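Speaker notes – Folding and storing towels in a shared kitchen
Niloufar Moradi, Skesstead housing staff day, 2022-09-19

Slide 1. Say who I am and which building I run. Skesstead has 172 rooms and one laundry. We went through 700 hand towels last May, and most of the complaints were about the cupboard, so I'll start there.

Slide 2. The old way. Towels came up from the laundry in a bag and got pushed onto the shelf. The small ones ended up at the back. Ask the room who still does this. Wait for hands.

Slide 3. Start flat. Lay the towel out on a table before any folding, and get the corners square. Check the top edge, it likes to turn over on itself. Pull it straight or the fold will come out crooked. A cloth on the table is fine if it stays put.
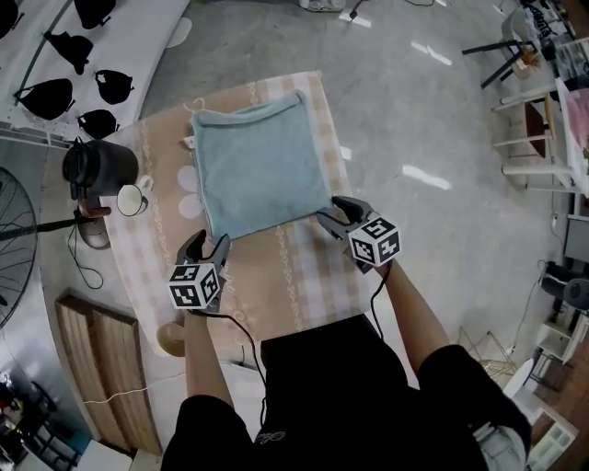
Slide 3: Blue square towel on the checkered tablecloth, top edge slightly folded over, tag at the upper left.

Point to the tag. Our rule is that the tag goes inside the first fold, so start from the tag side. Take both near corners for the second fold – one hand on each – and bring them up together. Smooth from the middle out.

Slide 4. Stacking. Folded edge faces the door. Blue for the kitchen, white for the bathrooms. Stacks of ten, no higher, the Kuruc shelves are shallow.

Slide 5. Cost. We spent 3,311 on linen for the year. Don't read out the table, it's in the handout. If someone asks about Liment, they do the washing only and the folding is ours.

Questions. Handouts are by the door, 100 copies. Leave five minutes for the next speaker to set up.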